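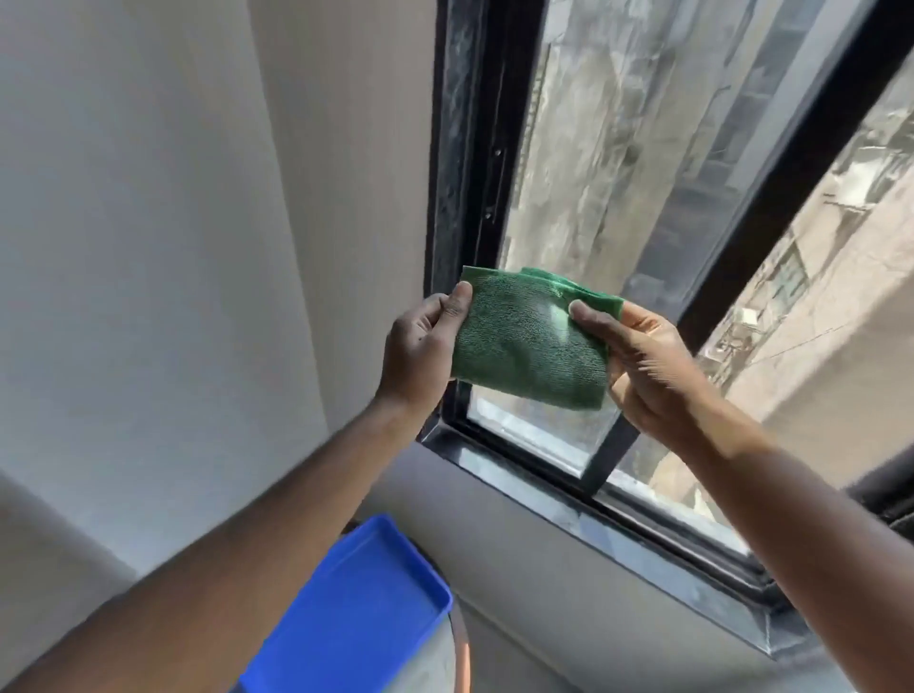
**Se buscan limpiadores/as de ventanas con experiencia -- pruebas de seguridad, Sudico (sede Endville)**

Necesitamos gente ya. Incorporación inmediata, contrato por obra hasta junio.

En resumen: nuestro brazo limpiacristales, el Seixas, falló en una prueba interior. Perdió la lectura de fuerza al llegar al marco y siguió empujando. Cristal rajado, un operario con un corte en la mano (ya de alta). El equipo está parado desde entonces y no vuelve a arrancar hasta que sepamos cuánto aprieta una persona de verdad en esquinas, rieles y montantes. Para eso os queremos.

**Qué se hace**

- Limpiar ventanas por dentro, a mano, con paño de microfibra. Marco y repisa tambien
- Llevar cámara en la cabeza, graba las manos y lo que tienes delante
- Parar y avisar si un cristal está suelto o rajado. Siempre. No se descuenta tiempo por parar
- Al acabar, ficha corta: dónde costó, dónde hubo que apretar más

No se trabaja colgado ni por fuera. Nadie comparte sala con el brazo mientras dure la investigacion, eso no se negocia.

**Pedimos**

- Un año limpiando cristales, con o sin papeles que lo acrediten
- Las dos manos sin lesión reciente
- Español básico hablado. Portugués ayuda, parte del equipo está en Clostalberg y hablan de todo
- Si usas gafas, dilo antes (hay que ajustar la cinta)

**Ofrecemos**

- 1275 euros brutos al mes, media jornada, mañanas
- Guantes, paños, cubo y transporte entre pisos
- Formación de seguridad pagada, la da Luana Sales
- Copia del informe del fallo (ref. 337) para quien lo pida, antes de firmar

Las grabaciones se usan solo para corregir el control de fuerza. Si sale una cara o algo privado por la ventana se borra, avisad y punto.

Interesados: preguntad por Wagner Caldeira o Maham Mughal en recepción de Endville, extensión 3440. CV de una página, o nada, y lo hablamos. Plazo hasta cubrir plazas -- los que ya escribisteis a Gilmar no hace falta repetir.

6 de octubre de 2025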